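Learning Lab > Machines and Computers > How Robots Learn

How a robot arm gets its examples

Filed under: Explainers, ages 9 to 12

A computer program that follows fixed instructions does the same thing every time. "Move forward 41 centimetres, then close the gripper" is a fixed instruction. It works well in a factory where every part arrives in the same place. It works badly at a kitchen table, where cups and forks can be anywhere.

A learning system is a different kind of program. It is given a large number of examples and it adjusts itself until its own answers are close to the ones in the examples. The adjusting is called training. The examples, stored together, are called a dataset.

What is in one example?

For a robot arm, one example is a recording of one try at a job. The recording is usually called an episode. It has several parts, all stored against the same clock:

- pictures from one or more cameras
- the angle of every joint in the arm
- how far apart the gripper fingers are
- the command sent to the arm at that moment
- a short sentence naming the job, such as "pick up the fork"

The pictures and angles tell the program what the situation was. The command tells it what was done about it. Training links the two. If the clock is wrong and the pictures arrive late, the program learns to match each command with the wrong moment, and the whole episode has to be thrown away.

Who moves the arm?

At first, a person does. The person holds a controller and the arm copies the movements of their hand. This is called teleoperation, which means working something from a distance. The Kamon project, which collects table-top examples for schools and colleges, asks each operator to record 100 episodes of a job before changing to a new one. Operators take a break between sets. A tired operator makes jerky movements, and the program will learn those too.

Real tables and computed tables

Many examples are recorded in a simulation. A simulation is a computer model of a room, a table, an arm and the things the arm has to handle. The program works out how heavy each thing is, where it touches its neighbours and whether it would slip. It then draws the result as a picture. Nothing can be broken, and the table can be set again in an instant.

Forks are a useful test. A fork is small and thin, so the gripper has to be lined up with care, and when the arm reaches down it can hide other things on the table from the camera.
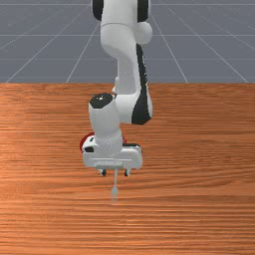

Holovko wrote in to say that a computed fork is too easy, that real cutlery is shiny and slides away when it is nudged, and that a robot trained only on a screen will be surprised by the first wet spoon it meets.

The objection is a fair one and has a name: the gap between simulation and reality. There are two common ways to make the gap smaller. One is to change the simulation between episodes. The light is made brighter or dimmer, the table is given a different colour, and the slipperiness of each object is altered. The other is to mix in recordings from a real arm. The Kamon set for picking up cutlery has 300 simulated episodes for every 2 real ones, and the real ones are checked by hand.

Are failed tries kept?

Sometimes. An episode in which the arm drops the fork is marked as a failure. Some training methods leave failures out. Others use them to learn which movements to avoid. A failure with the wrong label is worse than no example at all.

Why does variety matter?

Suppose the fork is always put down in the same spot. The program may learn to reach for that spot and take no notice of the fork. Move the fork a hand's width to the left and the gripper closes on air. For this reason the starting positions are changed between episodes, and some positions are held back from training. The held-back positions are used afterwards as a test.

Try it yourself

Ask a friend to close their eyes. Guide them to pick up a pencil using only the words left, right, forward, back, down and close. Write down every word you say. Your list is the command part of one episode. Now move the pencil and read out the same list.

Get new explainers by email each May and at the start of every school term. Enter your address to join the Learning Lab newsletter. A parent or guardian must confirm if you are under 13.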